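시연 데이터 수집 (로봇 학습)

내가 틈틈이 고쳐 쓰는 로봇 용어 모음 중 한 항목입니다. 틀린 데가 있으면 댓글 주세요!

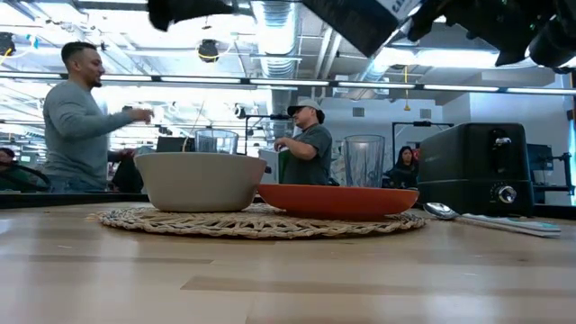
식기 과제용 작업대. 엮은 받침 위에 그릇 두 개, 오른쪽에 토스터와 숟가락.

시연 데이터 수집(demonstration collection)은 사람이 로봇을 직접 움직여 과제를 해 보이고, 그때의 영상과 관절 값, 그리퍼 개폐 값을 한꺼번에 기록하는 일을 말한다. 이렇게 모은 기록으로 모방 학습 모델을 훈련한다. 말은 거창한데 내가 하는 일을 옆에서 보면 그냥 그릇 옮기기다(엄마는 아직도 내가 설거지 연구를 하는 줄 아신다).

용어
기록 한 편은 보통 '에피소드'라고 부른다. 시작 자세에서 출발해 과제가 끝나고 팔이 멈출 때까지가 한 편이다. 우리 Flitden 팀에서는 같은 지시문으로 묶인 에피소드 25편을 '한 판'이라고 하는데, 다른 데서는 안 통하는 말이니 주의하시길. Donnie Dunbar가 처음 쓰기 시작했고 어느새 문서에까지 들어갔다.

조작 방식
크게 원격 조작과 직접 교시로 나뉜다. 원격 조작은 조작자가 리더 암이나 컨트롤러를 움직이면 로봇이 따라오는 방식이고, 직접 교시는 로봇 팔을 손으로 잡고 끌어 주는 방식이다. 나는 원격 조작파! 직접 교시는 힘이 손에 바로 전해져서 배우기 쉽지만, 내 팔뚝이 자꾸 영상에 들어와서 나중에 골치가 아프다.

물체 배치
같은 자리에 같은 그릇만 두고 찍으면 모델이 물체를 보는 대신 궤적을 외워 버린다. 그래서 배치를 계속 바꾼다. 위 사진처럼 높이가 다른 그릇이 겹쳐 있거나 투명한 컵이 뒤에 서 있는 배치는 꽤 까다로운 축에 든다. 투명 플라스틱은 깊이 센서가 자주 놓치고, 숟가락처럼 납작하고 반짝이는 물건은 집는 각도가 조금만 틀어져도 미끄러진다. 우리는 15편마다 배치를 새로 짜고, 과제와 상관없는 물건도 일부러 섞어 둔다.

배경
배경을 천으로 가리는 팀도 있고 그대로 두는 팀도 있다. 나는 그대로 두는 쪽이 좋다. 뒤에 사람이 서 있고 천장 조명이 환한 방에서도 돌아가야 쓸 만한 모델이니까. 다만 Fernitz 쪽에서는 초기 실험만큼은 가림막을 치는 게 원인 찾기에 편하다고 하고, 그 말도 일리가 있다.

품질 검사
수집이 끝나면 에피소드를 돌려 보며 성공, 실패, 보류로 표시한다. 중간에 멈칫한 구간이 길면 잘라 내거나 버린다. Ogilvie 과제 때는 통과율 95퍼센트를 목표로 잡았다가 기준을 너무 빡빡하게 쓴 탓에 9월 내내 재촬영을 했다... 실패 편도 지우지는 말고 따로 보관하는 편을 권한다. 복구 동작을 가르칠 때 요긴하게 쓰인다.

같이 볼 항목: 모방 학습, 원격 조작, 리더 암, Skusisberg 배치표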